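June, nearly midnight

I am so happy with a plastic box that I have to write it down before I sleep. Joscha says nobody has ever been this pleased about a toothbrush holder (Joscha F., I mean, I should really stop calling them both Joscha in here) and he may be right, but he hasn't seen my bathroom shelf.

So, the shelf. Since we moved in it has been the place where everything small goes to die. Hair ties, the tiny screwdriver, one earring, three lip balms with no lids, and the toothpaste lying on its side with its cap off, leaving a little blue slug on the paint every single morning. I scraped one off with a spoon in April. The brushes lived in a drinking glass that had a ring of gunk at the bottom I could not reach, even with my fingers folded up, and Beathag, who stayed with us for two nights in spring, took one look at it and kept her own brush in her purse. She was very nice about it. I thought about it for weeks!

Anyway. The white caddy is the answer. It's small, it has rounded edges and it has a divider inside, and the divider is what makes me want to call people on the phone. A glass lets everything slide into one sad heap. With the divider the tube gets one side and the brush can have the other, and they don't rub against each other. The tube leans a bit to one side, which I like. It looks relaxed.

I spent a good part of the afternoon thinking about toothpaste, which is not how I pictured my thirties, and I loved it. Crimped end up or cap end up? Ásdís stores hers cap down in a mug so the paste settles where you need it. I put the crimped end up too and I'm now completely on her side. Gemechu squeezes from the middle and does not care how it stands, and he has 2 tubes open at any time, so I am not taking his advice.

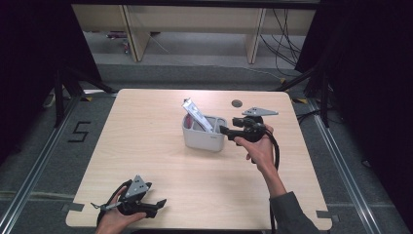
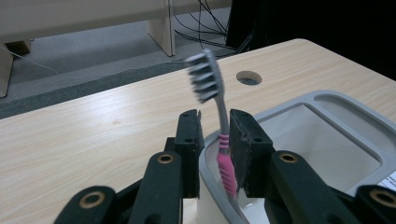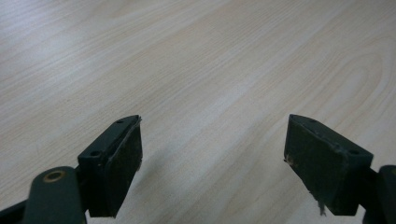

Caddy with the tube in it, then the toothbrush, then the bare wood grain in the last one.

Look at that wood grain, by the way. I never look at tabletops. But there's a long oval in the pattern, like a drawing of a lake with the shoreline going round and round, and all the other lines run straight past it at a slant. I kept wanting to run my thumb along it. If I ever get the money together for a new bathroom counter I want something that pale and creamy. Ours is a brown that was picked by someone who was angry.

The toothbrush is a good one too, gray and white bristles, nothing fancy. I've decided gray and white is the color scheme now. Mine at home is neon orange and came free from the dentist, and next to a white caddy it would look like a traffic cone. I'll use it up first, though, I'm not made of money.

Came home all fired up and emptied the whole shelf onto a towel on the bedroom floor. Wiped it down twice – the second time with vinegar, and the slug stains came off! I could have cried. Threw out the lip balms. Kept the earring, in case. The tiny screwdriver has gone to the kitchen drawer, where Joscha will never find it, so I've told him, and he has already forgotten.

Then I measured. The shelf is 16 centimeters deep, so a caddy like that one should fit with space in front for the soap dish. I still have to find out if one fits behind the mirror door when it's closed. I held up a butter tub to get the idea and the door shut, but the butter tub is shorter, so that proves very little.

Things still to sort out: where the floss goes (with the brush, I think, though Ásdís will have opinions), whether I need a hole in the bottom for the drips, and if Joscha wants his own or will share. He says share. He also says he doesn't mind the glass. The glass is in the dishwasher on its hottest setting and after that it's going to hold pens.

It's late and I still haven't brushed my teeth. Going now. The shelf is so clean I don't want to put anything back on it.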